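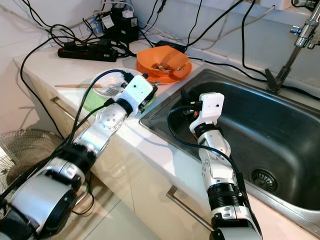 A demonstration is one recording of a task from the start pose to the stop signal, with joint positions, gripper commands and camera images stored on the same clock. In the Kombo exercise the task is clearing a counter into a sink. The first thing to settle is the order of objects. A fork lying across a clear glass plate can be taken first, or left there and carried with the plate, and a model trained on both orders without a label tends to hesitate between them. Pick one order per batch and write it in the batch header.

Clear objects

Glass gives weak edges in the color image and often no return at all on a depth sensor. Do not drop these episodes. Keep the wrist images at full rate and record the gripper opening, which may be the only reliable sign of contact with the rim.

Two arms

Each arm has its own action stream. When one arm waits over the basin while the other works at the counter, the waiting arm still produces data. Operators drift during a wait, and the policy will copy the drift. Hold the leader handle still, or use the Penano lock pedal.

Varying the start

Each batch has 15 episodes. Change the layout after every 5 episodes: move the plate, turn the fork, swap the side of the sponge. Leave the bases and the head camera where they are. Changes in lighting go in a separate batch.

Failed attempts

A missed grasp followed by a clean second try is kept and tagged "recovery." An episode with more than 2 misses is tagged "fail" and left out of the training split, but the file is not deleted. Stop at once if a gripper presses on the sink lip or if a cable pulls tight.

Checks before upload

Play back the first and last episode of the batch in Zemura. Confirm that both grippers are open in the opening image and that no stream has gaps. Copy the header into the Prundell sheet.

Reading for next time: section 11 of the course notes, on action chunking. Questions about tags go to Atieno Muriithi.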